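March, bench notes, late morning

Toolbox day, finally! I've been putting this off since we moved the Balex bench over by the window, and the small hand tools have been living wherever they landed. So this is mostly a note to myself (and to whoever opens the pink box next and wonders why nothing is where it used to be).

The box is the pink cantilever one, the kind where the trays fan out like stairs when you pull it open. I've always liked it, partly for the color, which you can spot from across the shop, and partly for the trays. Less fond of how easily everything slides down into the base and stays there. Last fall I went looking for a hex key for the Fanetska stand and gave up after 21 minutes and bought a new one. Never again!!

Rules I'm trying this time:

Screwdrivers go up in the trays. Long tray for the ones we grab constantly, middle tray for the thin fiddly ones. Green handles can mix with the purple one, I don't care, as long as they're in a tray and you can see the handle.

Hex keys go down low in their own compartment, no screwdrivers on top of them. The ball-end ones are the ones everybody wants for the Husilance brackets, where you can't get in straight.

Short tray stays free for whatever bits belong to the current job. It fills up with mystery washers otherwise (I threw out a whole handful, sorry if they were yours).

Stubby driver: still undecided. It fits anywhere, which means it ends up nowhere. Might go next to the hex keys after all, might get its own hook.

Sorting in progress, coppery hex keys first and then the screwdrivers: 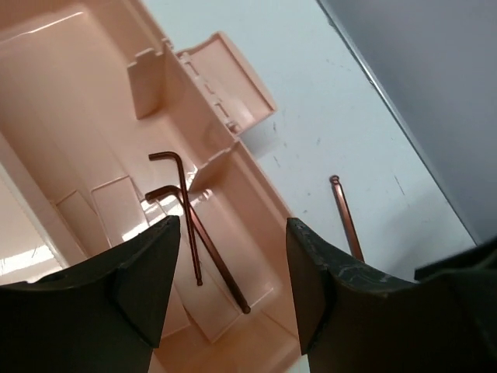
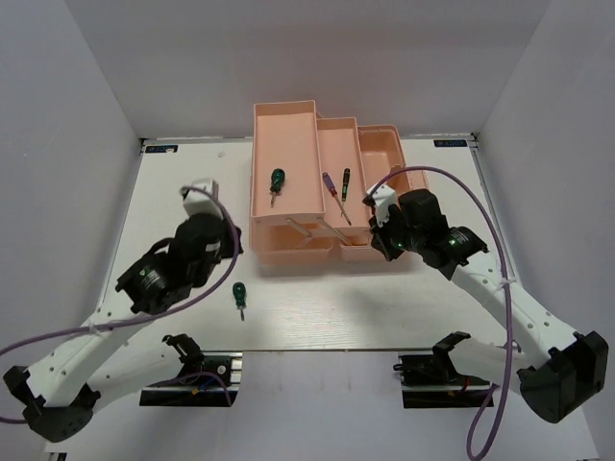 Other thing I wanted to write down before I forget: the Tagle order sheet still lists hex keys as a set of 71 assorted, and we do not need 71 of anything. I'd sooner get 2 good ball-end keys in the size we use all the time and skip the rest. Checked the shelf and we have plenty of the tiny ones, still in their bag, never touched.

Also need: a strip of foam or rubber mat for the bottom of the long tray (the rattle when you carry the box drives me up the wall), and a drop of oil for the hinges. Try the light machine oil before the spray, the spray got all over the handles last time and took forever to wipe off.

To do after lunch: cut the mat, try it in the long tray, close the lid and see if everything still clears. If it doesn't, go down to the 3 mm sheet.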